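September 24, 2021

Dye bath notes, madder on wool, Benar workshop

Batch 4 is out and I am thrilled with it! After all those sad salmon pinks we finally have a real brick red, and it's even from end to end of the skein. Awuor Langat was right about the water. She had been telling me for weeks that our tap is too soft for madder, so this time I put chalk in the bath before the roots went in.

Weights for the record: 200 g wool from Odera, same again of ground root, alum as before. The wool sat in the mordant overnight and went in damp. I kept the heat low the whole afternoon — the last batch went brown on me when I wandered off to answer the phone, so I stayed by the pot with a book.

Rinse water ran orange for ages, then cleared. I hung the skein on the north side, out of the sun.

Things to try next: the same bath again for a second, paler skein (Awuor says the exhaust color is her favorite, sort of a ripe apricot), and a pinch of iron in a small jar to see how far it pulls toward plum. I'd also love to test the older Trurevdale roots against these. They smell stronger, almost like cedar.
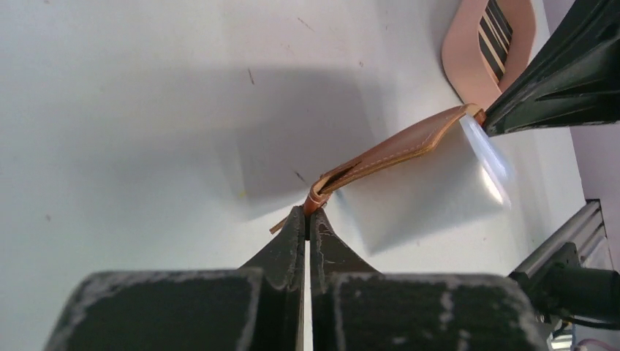

Swatches need labels before they get mixed up again. I'm writing the batch number on the tag in pencil, because the pen bled last time. Half of each swatch goes in the window until November for the fading test, the other half in the drawer.

Still to do: order more alum, and ask Odera if the finer yarn is back in stock.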